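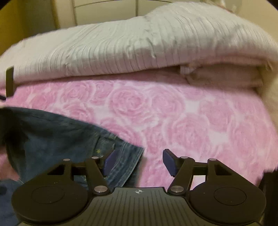 Callum Parsons wrote:
I'm going to disagree with the first post, kindly I hope. Washing blankets every single week is too much, Hema. My mother did hers at the change of season and once more if somebody had been sick, and those blankets outlived two sofas and a marriage. The sheets are what touch you. Wash the sheets.

Hema Menon wrote:
Oh Callum, I knew you'd be along! I did say every week "if you can manage it," and I'll admit that since we moved to Salinas I mostly can't (the machine here is a small one and it walks across the floor when I put anything heavy in). But I sleep with a rose blanket right up under my chin, no top sheet at all, I never could stand being tucked in. So for me the blanket is the sheet, if you see what I mean. The white ribbed one stays folded near the back of the bed until January or so and hardly gets washed at all.

tansy_and_tea wrote:
No top sheet here either. My grandmother would faint. I do the blanket every two weeks on cool with half the soap it says on the bottle, and no softener. Softener is what makes the plush ones go flat and a bit greasy feeling. It took me years to work that out and I ruined a lovely green one on the way.

oldmill286 wrote:
Agree on the softener, disagree on cool. If you have allergies in the house you want it warmer than that. Read the label first, obviously, but plenty of them will take a warm wash and people are just scared to try.

tansy_and_tea wrote:
Mine says cool on the label, so cool it is :) Yours may be tougher than mine.

Callum Parsons wrote:
Warm shrinks ribbed cotton. Ask me how I know. Hema, is your white one cotton? If it is, please keep it away from oldmill's advice.

Hema Menon wrote:
I believe so, but I've never checked the tag. I bought it at that closing sale at Mirberg along with 5 pillowcases, and I still have all of them, which must be some kind of record in this family. I'll stick with cool, and hang it over the back fence on a breezy day. And jeans always go in a separate load, please, everyone! The rivets and zippers snag a blanket something terrible, and the blue gets into anything white.

oldmill286 wrote:
Now that I can get behind. Cool for the mystery blanket, then. I still say warm for the pink one if the label allows it.

Callum Parsons wrote:
Twice a year. I'm not budging.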